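4 Futteraufnahme und Körpermasse in der Eingewöhnungsphase

4.1 Tiere und Haltung

Ausgewertet wurden die Aufnahmedaten von 320 Katzen, die im Untersuchungszeitraum in die Tierherberge Ackah gelangten und dort zunächst in Einzelhaltung untergebracht waren. Einbezogen wurden ausschließlich adulte Tiere. Säugende Kätzinnen, Tiere mit bekannter Nierenerkrankung sowie Katzen, die innerhalb des ersten Tages an den Halter zurückgegeben wurden, gingen nicht in die Auswertung ein. Fundtiere und Abgabetiere wurden getrennt erfasst, weil bei Letzteren in der Regel Angaben zur bisherigen Fütterung vorlagen.

Die Einzelhaltung erfolgte in zwei Räumen mit gleicher Käfigausstattung. Raum A grenzt an den Behandlungsbereich, Raum B an den Lagerflur. Beide Räume verfügen über eine gemeinsame Lüftungsanlage, unterscheiden sich jedoch im Geräuschpegel während der Reinigungszeiten. Die Zuteilung richtete sich nach freien Plätzen und war damit nicht randomisiert. Eine nachträgliche Prüfung ergab keine auffälligen Unterschiede zwischen den Räumen hinsichtlich Geschlecht, Kastrationsstatus oder Herkunft. Für den Ernährungszustand bei Aufnahme gilt dies nur eingeschränkt, da magere Fundtiere bevorzugt in der Nähe des Behandlungsbereichs untergebracht wurden.

Jeder Käfig enthielt eine Liegefläche auf halber Höhe, eine Katzentoilette sowie Futter- und Wassernapf an der gegenüberliegenden Seite. In der Versuchsgruppe kam eine Rückzugsbox mit seitlichem Einschlupf hinzu, deren Dach als zusätzliche Liegefläche nutzbar war. Die Kontrollgruppe erhielt stattdessen eine gefaltete Decke gleicher Grundfläche. Die Gruppenzugehörigkeit wechselte mit jeder Neubelegung eines Käfigs – bei kurzfristigen Umsetzungen behielt das Tier die ursprüngliche Zuordnung.

4.2 Fütterung

Gefüttert wurde zweimal täglich zu festen Zeiten. Als Grundration diente das Nassfutter Flosico in der Sorte für ausgewachsene Katzen, ergänzt durch Trockenfutter desselben Herstellers. Die Tagesmenge wurde anhand der Körpermasse bei Aufnahme festgelegt und während der Beobachtung nicht angepasst. Tiere, die am zweiten Tag noch keine Nahrung aufgenommen hatten, wurden tierärztlich vorgestellt und erhielten ein alternatives Futterangebot. Sie verblieben in der Auswertung, wurden aber mit einem eigenen Merkmal gekennzeichnet.

Die Restmengen wurden vor jeder neuen Fütterung zurückgewogen. Verdunstungsverluste beim Nassfutter wurden über einen Leernapf mit bekannter Füllung korrigiert, der in jedem Raum unzugänglich für die Tiere aufgestellt war. Verstreutes Futter wurde, soweit vom Einstreumaterial trennbar, der Restmenge zugerechnet. War eine Trennung nicht möglich, galt die Messung als fehlend.

4.3 Erfassung der Körpermasse

Die Körpermasse wurde an jedem Morgen vor der Fütterung mit einer Plattformwaage der Firma Furker bestimmt. Die Wägung fand in der Transportbox statt, deren Leermasse unmittelbar zuvor gespeichert wurde. Bei stark abwehrenden Tieren wurde auf die Wägung verzichtet; ein Einfangen allein zum Zweck der Messung war ausgeschlossen. Die Beobachtungsdauer betrug 6 Tage je Tier, beginnend mit dem Morgen nach der Aufnahme. Die Waage wurde vor Beginn der Erhebung und anschließend bei jedem Wechsel des Standorts mit einem Prüfgewicht kontrolliert. Eine nennenswerte Drift wurde nicht festgestellt.

Alle Werte wurden unmittelbar am Käfig in die Bestandssoftware Protport eingetragen. Die Eingabemaske ließ nur Werte innerhalb eines vorgegebenen Bereichs zu und verlangte bei fehlenden Messungen eine Begründung aus einer Auswahlliste. Der Datenexport für die vorliegende Auswertung wurde am 6. Oktober 2024 erstellt. Spätere Korrekturen im Bestand blieben unberücksichtigt. Für rund 82 Prozent der Tiere lag eine vollständige Reihe morgendlicher Wägungen vor.
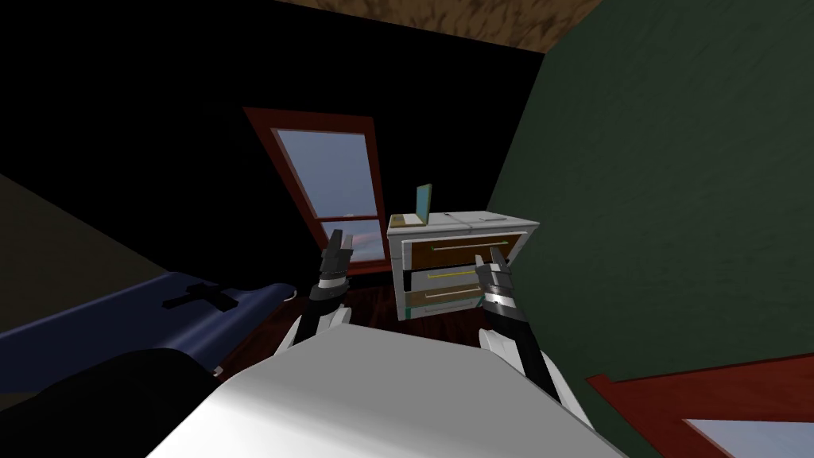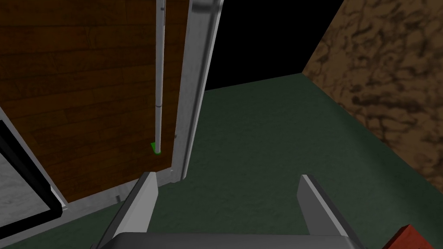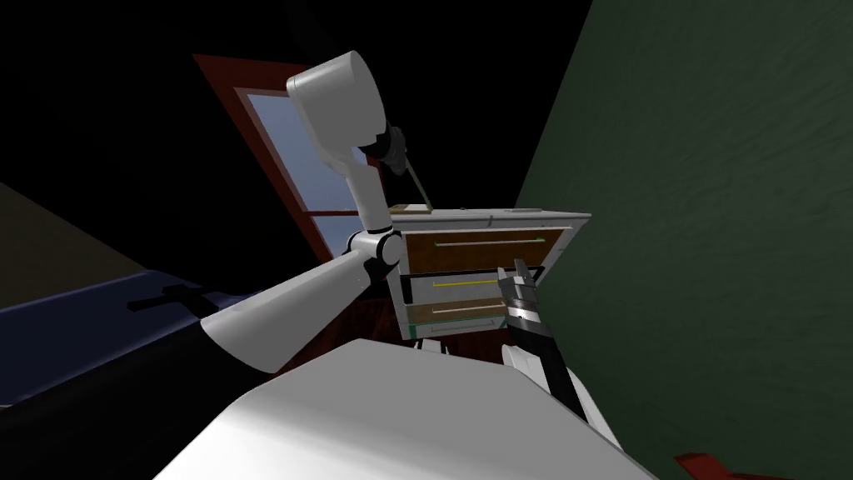

Abbildung 2: Computergenerierte Innenraumansichten, jeweils mit Teilen eines Roboters und einem Möbelstück.

4.4 Statistische Auswertung

Zielgröße war die relative Änderung der Körpermasse gegenüber dem Aufnahmewert. Als zweite Zielgröße wurde die aufgenommene Energiemenge je Tag herangezogen, berechnet aus Futtermenge und Herstellerangabe. Beide Größen wurden mit linearen gemischten Modellen untersucht. Als feste Effekte gingen Gruppe, Beobachtungstag, Herkunft, Raum und die Wechselwirkung zwischen Gruppe und Beobachtungstag ein. Das Einzeltier wurde als zufälliger Effekt geführt, ebenso der Käfig.

Fehlende Wägungen wurden nicht ersetzt. Da unruhige Tiere häufiger ungewogen blieben, ist von einem nicht zufälligen Ausfall auszugehen. Zur Abschätzung des Einflusses wurde das Modell einmal mit allen verfügbaren Werten und einmal nur mit den vollständigen Reihen gerechnet. Die Richtung der Effekte stimmte in beiden Fällen überein, die Konfidenzintervalle waren bei Beschränkung auf vollständige Reihen erwartungsgemäß breiter. Die Residuen wurden grafisch auf Normalverteilung und Varianzhomogenität geprüft. Für die Energieaufnahme war eine Wurzeltransformation erforderlich.

4.5 Ergebnisse

In beiden Gruppen sank die Körpermasse nach der Aufnahme zunächst ab. Der Rückgang fiel bei Tieren mit Rückzugsbox geringer aus und kam früher zum Stillstand. Die Wechselwirkung zwischen Gruppe und Beobachtungstag war in der Gesamtauswertung statistisch gesichert, in der nach Herkunft getrennten Auswertung jedoch nur bei den Abgabetieren. Fundtiere zeigten eine deutlich größere Streuung, darunter auch Einzelverläufe mit einer Zunahme bereits nach der ersten Fütterung. Diese Zunahmen traten fast ausschließlich bei Tieren auf, deren Ernährungszustand bei Aufnahme als mager eingestuft worden war.

Die Energieaufnahme folgte einem ähnlichen Muster. Am ersten Tag unterschieden sich die Gruppen kaum. An den folgenden Tagen fraßen Katzen mit Rückzugsbox im Mittel mehr, wobei der Unterschied überwiegend auf die Abendration und den Verzehr über Nacht entfiel. Am Morgen nach der Reinigung waren die Restmengen in beiden Gruppen erhöht. Eine getrennte Betrachtung von Nass- und Trockenfutter ergab, dass Trockenfutter in der Kontrollgruppe häufiger vollständig liegen blieb. Die Wasseraufnahme wurde nicht erfasst, sodass eine mögliche Überlagerung durch Unterschiede im Flüssigkeitshaushalt offenbleiben muss.

Der Raum hatte einen schwachen Einfluss auf die Energieaufnahme, nicht aber auf die Körpermasse. Nach Ausschluss der gekennzeichneten Tiere mit alternativem Futterangebot war der Raumeffekt nicht mehr nachweisbar. Für den zufälligen Effekt des Käfigs ergab sich eine Varianzkomponente nahe null. Lage und Höhe des Käfigs innerhalb der Reihe wurden deshalb nicht weiter untersucht.

4.6 Einordnung und Einschränkungen

Die Befunde sprechen dafür, dass eine Rückzugsmöglichkeit die Nahrungsaufnahme in den ersten Tagen begünstigt. Eine Aussage über das Stressniveau der Tiere lässt sich daraus nur mittelbar ableiten. Verhaltensbewertungen lagen zwar vor, wurden jedoch von wechselnden Personen und ohne vorherigen Abgleich vorgenommen und sind daher nicht Gegenstand dieses Abschnitts. Eine Verblindung gegenüber der Gruppenzugehörigkeit war beim Rückwiegen nicht möglich, da die Box beim Öffnen des Käfigs sichtbar ist. Die Restmengen wurden allerdings auf der Waage abgelesen und ließen keinen Ermessensspielraum zu, ausgenommen die Trennung von verstreutem Futter und Einstreu.

Eine weitere Einschränkung betrifft die Belegung. In Zeiten hoher Aufnahmezahlen verkürzte sich der Abstand zwischen zwei Belegungen desselben Käfigs, und die Reinigung fiel teilweise mit der Morgenfütterung zusammen. Dies betraf beide Gruppen, könnte aber den Tagesverlauf der Futteraufnahme verzerrt haben. Im Modell wurde die Belegung nicht berücksichtigt, da sie in Protport nur als Tageswert für den Gesamtbestand gespeichert ist.

Offen ist zudem, ob der Effekt der Box auf die Sichtdeckung oder auf die zusätzliche Liegefläche zurückgeht. Beide Merkmale waren im vorliegenden Aufbau nicht zu trennen. Für die im November beginnende Folgeerhebung ist daher eine dritte Gruppe vorgesehen, die eine erhöhte Liegefläche ohne geschlossene Seitenwände erhält. Die Fütterung und das Wägeprotokoll bleiben unverändert – ergänzt wird lediglich die Messung der Wasseraufnahme über das Rückwiegen der Trinknäpfe.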